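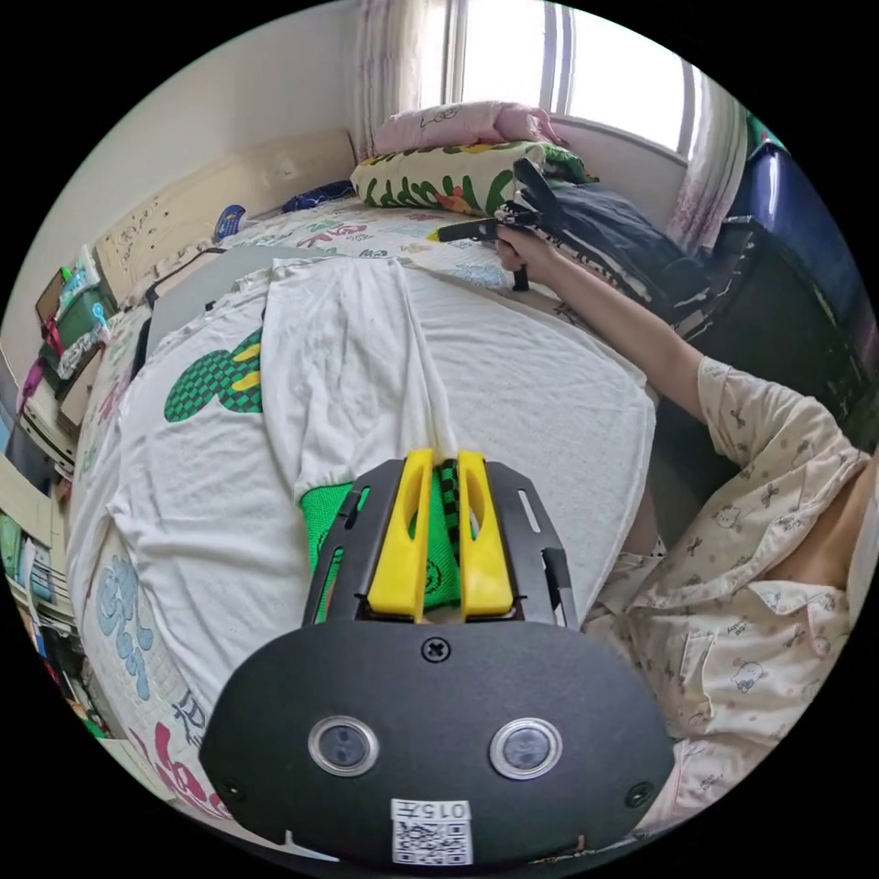

Folding remains the chore that separates the brochure from the bedroom. Mirko Benedetti, an engineer at Sernano, has been at it for 7 months and still speaks of towels the way sailors speak of weather. His trouble is softness. A cup stays cup-shaped when yellow fingers close on it; a white towel-like cloth with a checkered cactus on it, spread over a lettered quilt, becomes a new object with every pinch.

The best run in November took six minutes — for one towel. Benedetti wants 100 in a row. His own ironing, he admits, is waiting until Saturday.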